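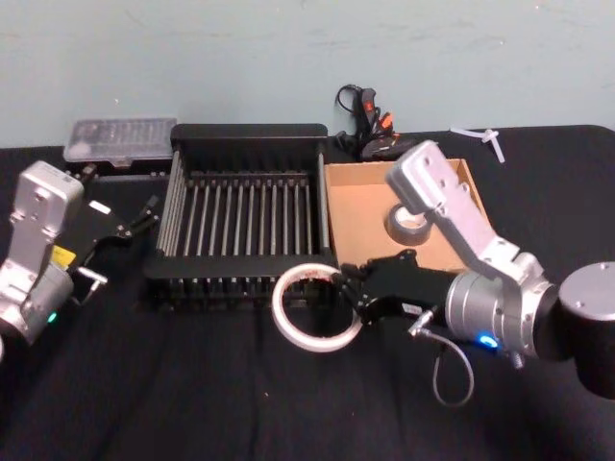

Small Spaces | Home & Kitchen

A dish rack that never sees the sink

Olanrewaju Briggs keeps a dish rack on a table covered in black cloth, well away from any tap. He bought it for plates when he moved to Clenduvville and found his new kitchen had no room for it on the counter.

"It was going to the charity shop," he says. "Then I looked at the slots and thought, those would hold envelopes."

He runs a small mail-order business in secondhand sheet music, with 512 titles listed at last count. Orders stand upright between the metal rods until they are packed. When the day's post has gone, the rack is cleared.

"I like it empty at night -- if there's something in it, I've forgotten somebody."

Small things go in a plastic case with a see-through lid and compartments. Briggs had a drawer for them before that and does not miss it.

"Clips, stamps, labels. I lost a whole roll of stamps in that drawer. I found it in December, after I'd bought another."

The cloth was his sister's idea. White paper shows up against it, so a loose page is hard to miss. It does crease, and he has given up ironing it.
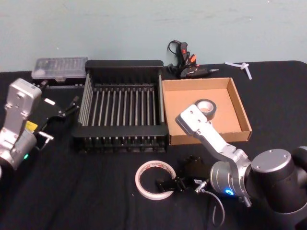 The black dish rack on the cloth, with the lidded case behind.

Asked what he would change, Briggs mentions the wall, which is scuffed. "I'll paint it when the lease is renewed. Same colour, probably."

He paid $10 for the rack and has no plans to replace it.

Recent in Small Spaces
Shelving a narrow hallway in Tisthorpe
Desgate readers on their worst drawers
Where to keep 300 buttons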